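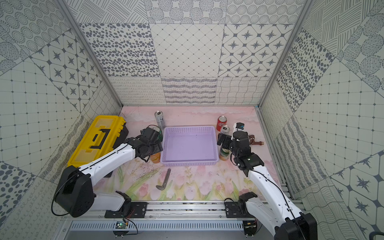 Harish Pant
Lecturer in surface design and visual perception

Figure 1. Patterned tiles in gray and white, with dotted circles, star motifs and wavy lines, behind a tabletop printed with tulips.

3. How people sort mixed patterns

We came to this part of the study expecting a dull result and got a wonderful one. Most writing on domestic pattern treats a tiled wall as one repeated unit, which works well enough for a plain bathroom but says very little about the patchwork walls that have become so popular, where each tile carries its own motif and the eye has to find its own way across. Our question was simple: when people are handed a heap of such tiles and told to group them however they like, what do they look at first?

The tile set was drawn up by Uyên Sầm and printed on card. Colour was held to gray and white throughout, after a pilot in July in which nearly everyone sorted by colour and ignored the drawing altogether. (The pilot tiles were lovely, and one of us still has them on the kitchen wall.) Participants worked alone, with no time limit, and could make as many piles as they wished. We kept 1,384 completed sorts after removing those where the tiles had been left in a single pile.

The strongest divide was between motifs that sit still and motifs that run. Dots, stars and circles went together again and again, even when they differed a great deal in size. Scribbles, stripes and waves formed the other camp. Amado Salazar had predicted that round shapes would be kept apart from angular ones, as the older textile studies suggest, and this did happen, but mostly as a second step inside a pile that already existed. Some 950 sorts followed that order. It is a delight to see it come through so clearly in a task with so few instructions!

Small diamonds on a slanted grid were the troublemakers. Many people picked them up, turned them and put them down somewhere else. Those who talked aloud as they worked called them "a net" or "a fence" when they placed them with the stripes, and "spots" or "sequins" when they placed them with the dots. Yatziri Bautista, who coded the spoken remarks, found that the name usually came before the move. We think this deserves a study of its own, and Section 5 sets out how it might be done.

Floral prints were left out of the main task. A tulip is a tulip before it is a pattern, and in trial runs flowers went straight into a pile by themselves, along with any tile that looked faintly like a leaf. Mixed rooms do put florals next to geometric work all the time, though, and Renato Pangilinan's interviews with home decorators (Section 4) show how warmly people defend the pairing. Several described the flowers as the part they chose and the geometry as the part that holds the room together.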